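Ploselgate Skirmish Club, minutes of the January meeting

Kept by me, Hanna, because Anouk had the good pen last time and I lost the dice-off. Started at 7:15, which for us is early!

Last month's minutes got read and nodded at. Jansen wanted it noted that his ogre did NOT run away in the December game, it "withdrew." Noted.

Campaign. We're going ahead with the Volden Marshes map campaign, nine players signed up so far and room for a few more if they commit before the first round. Everybody starts with a warband of 60 points and a single leader (no wizards as leaders until round two, sorry, I argued for it and lost). Anouk Baert is running the map and she's already drawn the rivers on, so please stop asking her to move them. Crossing a river takes your whole move unless you've got a boat, and yes, boats cost points.
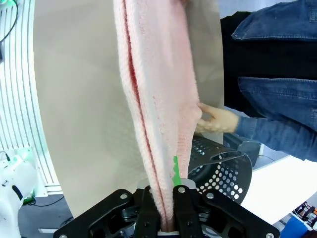 We then spent way too long on the swamp troll. I think he's fine. Anouk thinks his regeneration should only kick in if he's standing in water, and after about twenty minutes of both of us waving the rulebook around we voted, and water it is. We'll try it for two rounds and look again. Jansen abstained, then complained.

Terrain. The Plirnel ruins need new bases, the towers fall over if you breathe near them. I said I'd take the two tall ones home, Jansen has the wall sections. If you've got spare cork, bring it Tuesday. We also agreed that flocking happens at home from now on, I'm still finding green stuff in my dice bag.

Painting. Three colors and a finished base by round three, or your warband loses its first reroll each game. Primer doesn't count as a color (I asked).

Any other business. Long chat about whether proxies are okay. They are, if you tell your opponent before you deploy and the base size is right. No more bottle caps, please.

Next meeting is Tuesday, 7:00, games after. Closed at 8:40 and then I lost to Anouk's rat people again.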